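Planning and Budgeting for a Two-Arm Household Tasks Bench
Final project report, equipment planning option
Lerkton College, Engineering Technology program

1. Where this report starts

Our group was asked to plan the purchase of a second workbench for the robotics teaching lab, one that two teams could book in turns and that would do the same sort of kitchen and household tasks as the first. We thought this would mostly be a matter of picking an arm and writing down its price. We spent one afternoon looking at an arm price and most of the semester looking at everything else, and the report is weighted the same way.
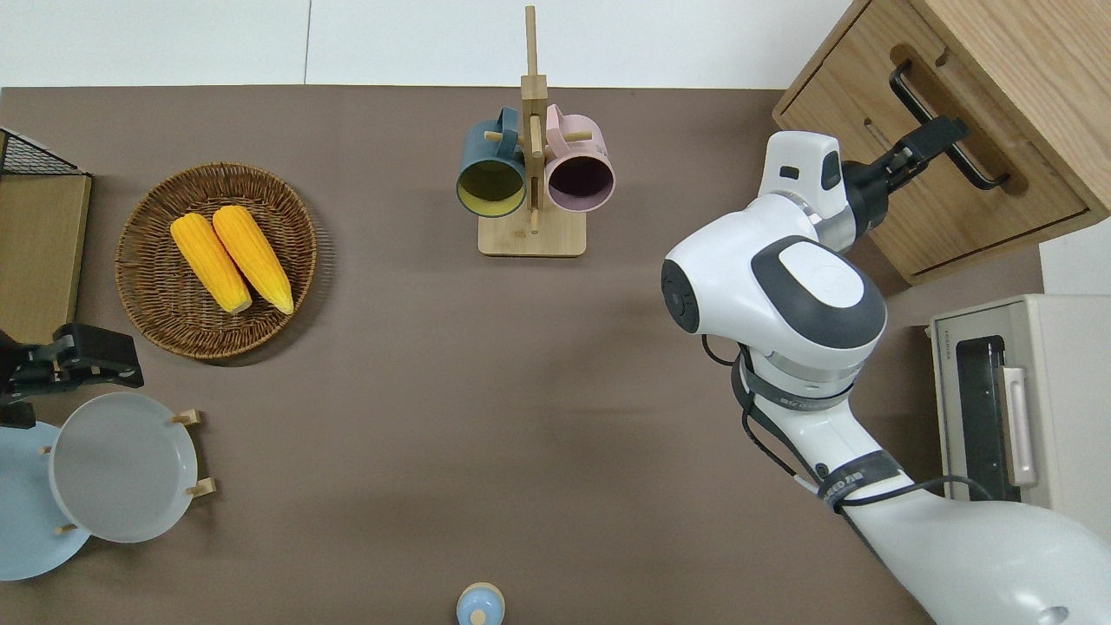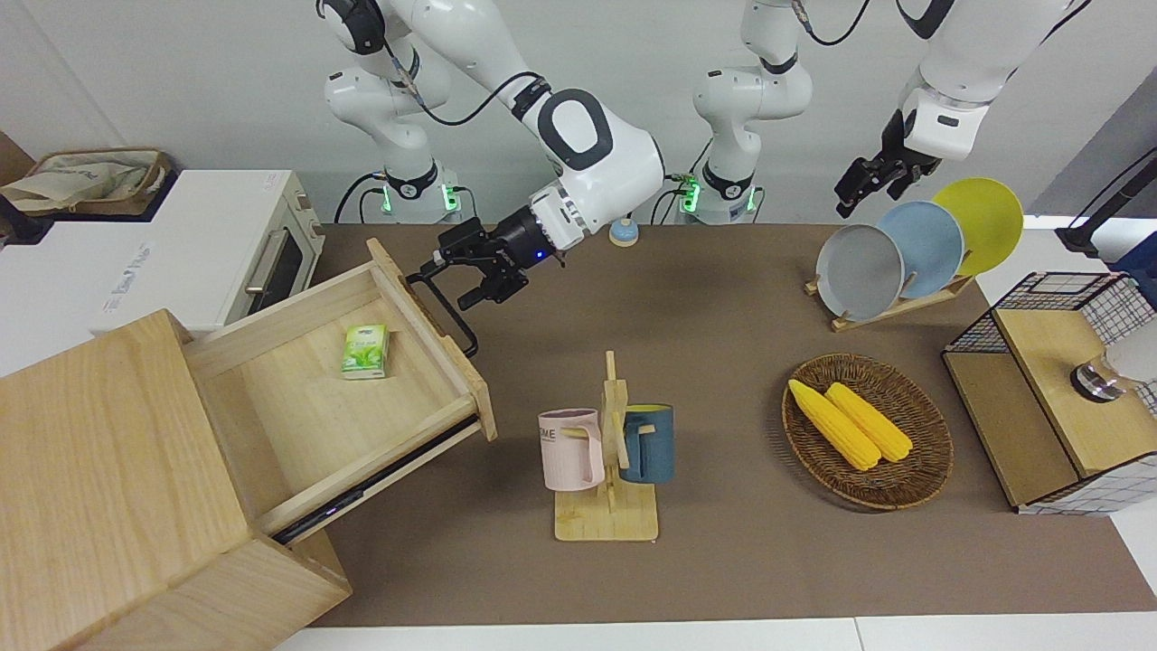

Two views of the bench during drawer work.

We began by sitting with the first bench for several sessions and writing down every single thing on it, under it and plugged into it, because the original order had been split over several requests and there was no one list to copy. If you are a student reading this for next year's project, please do the same before you open a catalog. It is slow and a bit dull, and it was the most useful thing we did.

2. How we sorted the costs

We ended up with four groups. The first is the arms and whatever is bolted to them. The second is the table, its covering and the mounting hardware. The third is what we called furnishings – the drawer cabinet, the mug tree, the dish rack, the toaster oven and so on. The fourth is everything that gets used up or broken over a year.

The department had set aside money for the arms under its capital budget, and that part was not ours to change. What we were given to plan was the remaining $847, which had to cover groups two, three and four for the first year. That sounds like a comfortable amount when you are thinking about mugs and plates. It stops being comfortable once you add a table stiff enough that the arms don't shake it, and we will come back to the table because it caused us a good deal of grief.

3. The arms and grippers

Although the arms were outside our share, we were asked to comment on the choice between the two suppliers the lab already deals with, Fonix and Birkett. Both quoted for a pair of arms with parallel grippers. The Fonix quote included mounting plates and a spare set of gripper fingers. The Birkett quote was lower on the first page, but the plates, the fingers and the longer cables were listed separately on the second page, and once we had added them the two were close enough that price was no longer a good way to decide.

We recommended Fonix, mainly for the delivery time. Birkett gave us 13 weeks and Fonix gave us five, and the bench is needed for the fall classes. We also liked that Fonix sells fingers singly. On the present bench a finger gets bent or worn well before its partner does, and it seems a shame to buy two every time.

One thing we would ask whoever places the order to check is cable length. An arm that can reach a low drawer at one end of the table still needs enough slack to swing back up and over, and the standard cable in both quotes was measured for a much smaller working area than ours.

4. The table

Our first plan used a folding table from the college storeroom, which would have cost nothing and which we were very fond of for exactly that reason. We clamped a practice arm to it and ran a simple reaching motion, and a mug hanging near the far end swung for a good while after the arm had stopped. So the folding table went back to the storeroom, and we priced a fixed bench from Catlow, who make school workshop furniture and were very patient with our phone calls.

The Catlow bench took more than half of our money by itself. We talked it over for two meetings and kept it in. A wobbly table would make every other purchase worse, and a bench of this kind will probably outlast the arms. We did save a little by choosing the plain top and putting a mat over it. The mat gives an even, dull surface for the cameras, and it can be replaced on its own when it gets scuffed.

5. Furnishings

This was the enjoyable part, and also the part where it was easiest to spend carelessly. Our rule was that each item had to give students a different kind of motion to practice. A drawer asks for a steady pull along a line. A mug tree asks for a lift and then a small sideways move to clear the peg. Plates in a rack ask for a narrow grip and patience. If two items taught the same motion, we kept the cheaper one.

The drawer cabinet deserves a few words. We priced an inexpensive one and a better one, and chose the better one for the runners. A sticky drawer is a fair challenge for a student, but a drawer that sticks differently every time makes it very hard to tell whether a program has improved. We also asked for bar handles, which suit a parallel gripper. Round knobs would be an interesting problem for a later class, and knobs are cheap enough to swap in when somebody wants them.

For the toaster oven we put down no money at all. It is needed for its door, and a used one with a working hinge will do perfectly well, so we have suggested a notice in the staff newsletter.

Mugs and plates we budgeted from the thrift store, in mixed colors and slightly mixed sizes. A matching set looks nicer, but we wanted programs that would cope with more than one mug.

6. Things that wear out

We looked through the lab's breakage notebook for the past year and found 10 mugs and plates written off, along with a mat and one rack peg. We allowed for the same again. We also added gripper pads, cable ties, and storage bins so the small objects don't wander off between classes, which they do at a surprising rate.

7. What we would do differently

We asked for quotes too late. Both arm suppliers took longer to answer than we had allowed for, and our January draft had blank spaces where the delivery times should have been. We would also have liked to measure the doorway earlier. The Catlow bench comes with its legs off, luckily for us, and it will go through with the top turned on its side.

The full item list, with the quotes and our measurements of the room, is in the appendix. The delivery charge for the bench is still an estimate and should be confirmed before the order is signed.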